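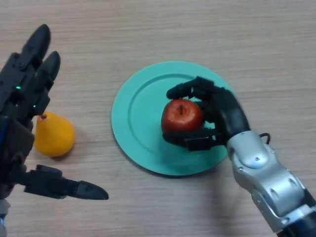
Psyllium husk every day: start small or go straight to the full dose?

Posted by Ewurabena Atinga, 15th September

Hi all! I finally bought a tub of psyllium husk after reading so many posts on here about fiber, and I'm excited to get going. The brand is Surix and the label says two teaspoons in 260 ml of water, up to three times a day. That seems like a lot for someone whose breakfast was toast and coffee until August. Do I jump right in or build up? Also, mine turned to jelly before I'd drunk half the glass. Is that normal or did I do something wrong? I don't take any medicines at the moment, if that matters.

Simão Patrício

Build up, definitely! I started with half a teaspoon once a day and stayed there for a whole week, then went to a full one. The first time I tried it, years ago, I did the full dose on day one and spent the evening so bloated I couldn't button my jeans. Going slowly I had none of that.

The jelly is completely normal, it's what the husk does when it meets water (kind of fun to watch the first time). Stir it fast, drink it right away and then have a second glass of plain water on top. Please don't skip the second glass, and never swallow the powder dry, it can swell up in your throat.

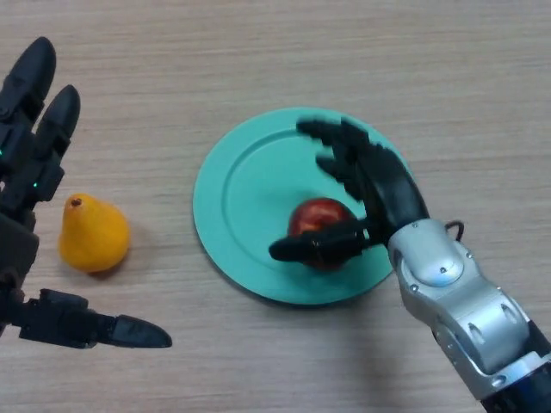
I take mine mid-morning and it keeps me from raiding the cookie tin before lunch, which I love! If you ever do go on any tablets, ask your pharmacist about spacing them out, as the husk can get in the way of how they're absorbed. And anyone who has trouble swallowing, or has had a blockage in the gut, should talk to a doctor before trying it at all.

One more thing, don't forget regular food. Oats, beans and lentils add up really fast. I keep a bag of Morais red lentils in the cupboard and throw a handful into nearly every soup.

Brundness

what he said. capsules are easier if you hate the texture but you need a lot of them, my tub was 100 and it went quick

Gradska239

I mix it into yogurt with a good splash of milk and it's so much nicer than water!! Still drink a big glass after though.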